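**Workshop notebook, Bay 2 — August**

Work resumed on the Tapley utility trailer at 8 in the morning. The unit was returned by its owner with a complaint of uneven tire wear on the curb side and a brake that dragged on that side after long downhill runs. Dean Gosling signed for it and placed it on stands.

The curb-side hub was pulled first. The grease was dark but free of metal. Inner and outer bearings were cleaned and inspected by Tia Cheetham, who found light scoring on the outer race. Both bearings and the race are to be replaced as a set. The seal had hardened at the lip and was discarded. The road-side hub showed no scoring and was repacked with the original bearings and a new seal.

The brake magnet on the curb side is worn past the line on one edge only. This agrees with the dragging complaint and suggests that the actuating arm has been sitting at an angle. The arm bushing has visible play. Rhodri Kemeys recommends replacing the full backing plate assembly, and the shop concurs. A Fistow assembly has been ordered through Yanti Chong at the parts counter. The Troltik equivalent was considered, but its bolt pattern does not match this axle.
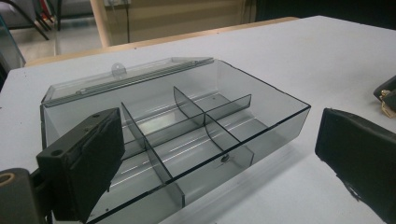

Axle alignment was checked next, measured from the coupler to each spindle end. The curb-side figure came to 172 inches. The road side was longer by a quarter inch, which is beyond what the shop accepts on a trailer of this length. The spring hanger at the front of the curb side has a hairline crack at the weld, and the hanger leans slightly forward. It is the probable cause of the tire wear. Grinding and rewelding are assigned to Dean Gosling. The alignment is to be measured again before the wheels go back on.

Wiring: the ground at the tongue was corroded and has been cut back and renewed. The 15 amp fuse on the marker circuit was intact. All lights operate. The breakaway switch released correctly on two pulls, and the battery held its charge under load.

Ramp door: the left hinge pin is bent. The door closes, though the latch must be lifted by hand to seat. Phyllis Kershaw has asked the owner whether this should be added to the job — no reply at the time of writing.

Open items:

- Backing plate assembly, curb side (on order)
- Bearing set and race, curb side (in stock)
- Hanger weld, then second alignment check
- Owner's decision on hinge pin
- Tiralel deck coating, only after the welding is finished

The trailer remains on stands and is tagged. It is not to be moved until the hanger has been signed off by R. Kemeys.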